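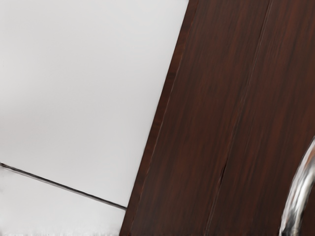
Simulated work cell: white surface and wood-grain panel with chrome handle.

Druveo progress report to the Brusard fund
Oct 12, 2018

We've had a really good stretch since the June report! The remote control setup at our Dunstan lab is up and running in simulation, and an operator can now steer the arm through a whole task from a desk, with every move of the arm and both fingers saved as it goes.

Since June we have recorded 154 demonstrations. We kept 80 for training and set the others aside, mostly for long pauses or for fingers that clipped the table. The target for this phase is 1000, so there is a long way to go, but the pace is picking up nicely as the operators get used to the controls.

The cooler task is the one we're most excited about. It sits on a dark wooden stand beside the white table, and the operator brings the gripper in with the fingers spread, keeping low in front of the ribbed panel.
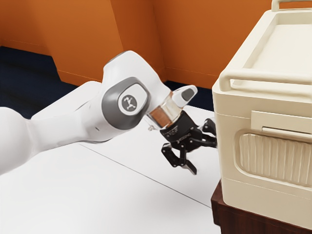

Getting close to the front face without bumping it is the hard part. The handle rail and the latch plate leave little room for a finger, and depth is tricky to judge on a flat screen. We added 2 extra views to the operator's display, and new people find their way in much faster now.

The Lurum playback tool is also working (a big relief). It replays a saved demonstration step by step, so we can trim a slow start and keep the good part.

Still open: the lag when the arm changes direction quickly, and a clear rule for when a demonstration counts as finished. We plan to settle both before recording the next batch.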